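Speaker Notes: Managing Lost Property in Shared Buildings
Sikberg Facilities Forum, September 18, 2018

Slide 1. Opening
Welcome the audience on behalf of the Amrani Building Office. State that the talk runs 30 minutes and that questions will be taken at the end.

Slide 2. Scope
The office serves three sites and 900 tenants. Until January each front desk kept its own log, and items handed in at one site were rarely matched with claims made at another.

Slide 3. The single register
All desks now use the Nikden register. Every entry has a date, a floor and a shelf number. Pause here — the handout shows a sample entry.

Slide 4. Holding periods
Clothing and umbrellas: 30 days. Keys and access cards go to security the same day. Electronics are held longer and stored in a locked cabinet.

Slide 5. Small electronics
Staff should record color, shape and any mark on the face. "Earbud case, pale pink, rounded corners, thin gold-colored stripe at the lid" is a sufficient entry.

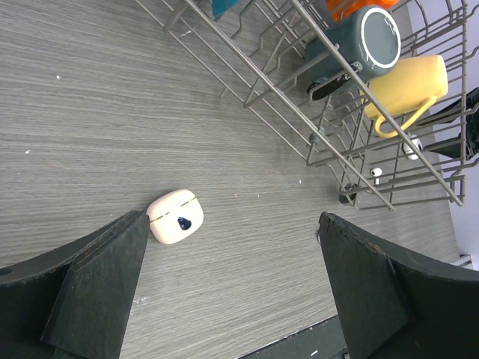
Slide 6. Claims
Claimants describe the item before it is brought out. Desk staff do not prompt. Refer disputed claims to the site manager.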